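Writing the rules for cloth handling
Mirjana Nedeljković and Idrisa Rotich, Gerkside

We wanted lab rules that any new student could follow, and drafting them was the best part of our term! Rule 1 is about contact: the gripper approaches a corner or an edge, never the middle of the fabric.
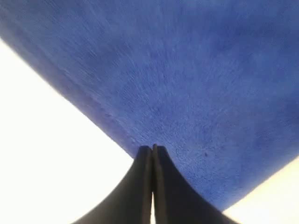
Rule 2 took longer to agree on. Every episode gets a label, failed grasps included, and no one deletes a recording without a second person signing off. We logged 233 episodes by April and 13 needed relabelling — a great argument for doing it the same day.

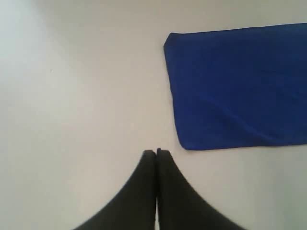
Rule 3 covers speed. We capped arm travel at 70 per cent of the programmed maximum whenever someone is inside the taped line. Berkay Tekin is now trying the same rules on towels.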